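Ticket 558 – Prusow feeder outage, pay dispute
Status: Open
Logged: 2023-01-06

Sekness depot reports 321 homes without power after a fuse fault. Regular line crew on strike over unpaid December overtime. Contractor called, wouldn't cross the picket.
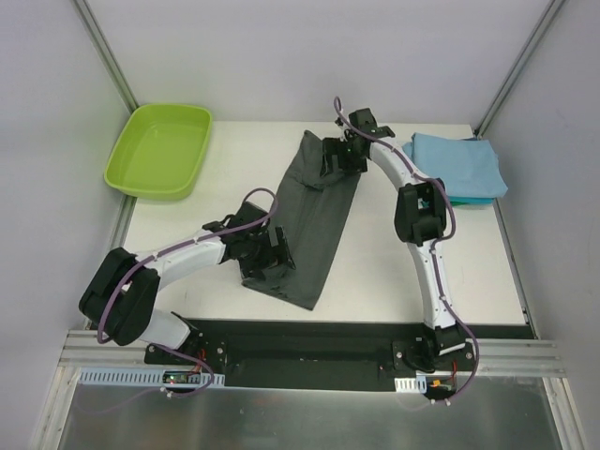

Update 3
Union has agreed to emergency cover for the Policarpio clinic only. Supply back there – 200 homes still off. Next call with the labour office Monday.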